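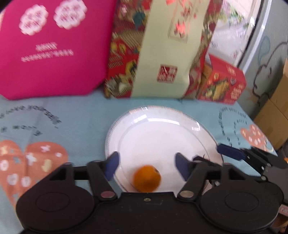
Re-sealing a worktop joint next to a sink

Flosar workshop notes, kitchens and utility rooms

Contents
1. When the joint needs doing
2. Tools and materials
3. Removing the old sealant
4. Drying and preparation
5. Masking
6. Applying the bead
7. Tooling
8. Curing
9. Faults

1. When the joint needs doing

The joint between a worktop and the wall behind it moves. Worktops swell and shrink with humidity, base units settle, and the wall stays where it is. Sealant in this joint is a wearing part and should be inspected once a year, ideally in November when the heating has been on for a few weeks and any gap is close to its widest.

Replace the sealant if any of the following apply:

The bead has come away from either surface over any length.
Black spotting remains after cleaning with a bleach-based mould remover.
The bead is hard and does not dent under a fingernail.
A previous repair has been laid over an older bead.

New silicone does not bond reliably to cured silicone, and a patch over an existing bead will peel. Short repairs are possible only if the old material is cut out completely and the new run ends at an inside corner.

2. Tools and materials

Neutral-cure sanitary silicone, 295 ml cartridge. One cartridge is enough for a normal kitchen run with a 5 mm bead. Acetoxy silicone (vinegar smell) is cheaper and acceptable against glazed tile, but should not be used against limestone, marble or bare metal.
Cartridge gun with a thumb release.
Plastic scraper and a sharp utility knife.
Silicone remover gel.
Methylated spirit or isopropyl alcohol.
Lint-free cloth or good kitchen paper.
Low-tack masking tape, 25 mm.
Profiling tool with a 6 mm or 8 mm radius.
Closed-cell backer rod, for gaps wider than 6 mm.

These notes were written using the Tarach profiling set, which has a separate blade for each radius. The Eso tool is a single square with a different radius on each corner and does the same work, though it is awkward behind taps.

Check the date on the cartridge. Out-of-date silicone may come out normally and then never cure, and removing it is considerably worse than removing an old bead.

3. Removing the old sealant

Clear the worktop to at least 400 mm from the wall. Turn off any sockets directly above the joint at the consumer unit if gel or solvent is going to be used near them.

Cut along the top edge of the bead with the knife held nearly flat to the wall. Cut along the bottom edge with the plastic scraper. A steel blade will mark laminate and will cut the grain of an oiled timber top. Pull the bead away in as long a strip as it will give, keeping the pull low and in line with the joint.

What remains is a thin film on both faces. Apply remover gel to the film in a layer 2 to 3 mm thick. Leave it for the time given on the pack, normally one to two hours, and longer in a cold room. Scrape off the softened material and wipe with a damp cloth. Repeat if the surface still feels rubbery when a dry fingertip is dragged across it.

Test the gel first on painted walls and solid-surface worktops. It softens some emulsions.

If loose grout comes out with the sealant, rake it back to sound material and re-grout before going further. Grout needs 24 hours before silicone is applied over it.

4. Drying and preparation

Water trapped behind the old bead is the usual cause of early failure. Chipboard-cored worktops hold it for days. Leave the joint open overnight as a minimum. If the edge of the board is visibly swollen, leave it for two or three days with the room heated and a window slightly open, and do not use the sink in the meantime.

A hairdryer on low heat will dry the surface only. It is useful for the last few minutes before masking and does not replace the waiting time.

Where the gap is wider than 6 mm, press in backer rod one size larger than the gap, leaving it about 5 mm below the finished surface. The rod limits the depth of the silicone and stops it bonding to the back of the joint. Sealant bonded on three sides cannot stretch and will tear.

Wipe both faces with methylated spirit on a clean cloth, turning the cloth often. Let it evaporate fully. Keep flames and pilot lights out while doing this. Do not touch the faces again with bare hands.

5. Masking

Run one line of tape along the wall and one along the worktop, each 4 mm from the corner for an 8 mm radius tool or 3 mm for a 6 mm tool. Press down the edge nearest the joint with the back of a fingernail. At inside corners, butt the tape and do not fold it.

Tape is optional for practised hands on smooth tile. On textured wall panels, such as the ribbed Adomaitis pattern, it is needed, and the tape must be pushed into each groove.

6. Applying the bead

Cut the nozzle at 45 degrees to give an opening slightly smaller than the intended bead. It can always be cut again.

Start at an inside corner. Hold the gun at 45 degrees to the run and either push or pull, but do not change over part way. Keep the trigger pressure steady and move at a speed that leaves the bead touching both faces with no voids. Release the thumb catch at the end of each stroke, or the cartridge will continue to feed.

Work in lengths of no more than 800 mm if the room is warm. Silicone begins to skin within ten minutes at normal room temperature, and once it has skinned it should not be touched. On a run of 2000 mm this means three lengths, each tooled before the next is laid, with the joins left wet and overlapped by a few centimetres.

7. Tooling

Mist the profiling tool, not the joint, with water containing a drop of washing-up liquid. Excess liquid that gets under the edge of the bead prevents it bonding.

Draw the tool along in one continuous pass with firm, even pressure. Wipe the collected silicone onto kitchen paper at each stop. A second light pass is acceptable. A third usually makes the surface worse.

Remove the tape at once while the silicone is wet, pulling away from the joint at a low angle. Remove the worktop tape first. If a small ridge is left, smooth it with a wet fingertip in a single light stroke.

Uncured silicone on the worktop comes off with white spirit on dry paper. Leave small smears on matt surfaces to cure and then rub them off.

8. Curing

Silicone cures from the outside in, at 2 to 3 mm per day. It takes its moisture from the air, so a very dry room slows it down.

Keep water off the joint for 24 hours.
Do not place heavy items on the worktop near the wall for 48 hours.
Do not clean with bleach for 14 days.

9. Faults

Bead pulls off in one clean strip: residue or moisture on the surface. Remove and repeat from section 3.

Bubbles: air in the cartridge, or a damp substrate. Isolated bubbles can be cut out and filled only if the whole width of the bead is removed at that point.

Bead splits along the middle: too thin, or no backer rod in a wide gap.

Surface stays tacky after three days: expired cartridge, or contamination from solvent that had not evaporated. Remove all of it.

Sealant will not stick to an oiled timber top: the oil was too fresh. Abrade the contact strip with 180 grit, wipe with spirit, and allow a full day before trying again.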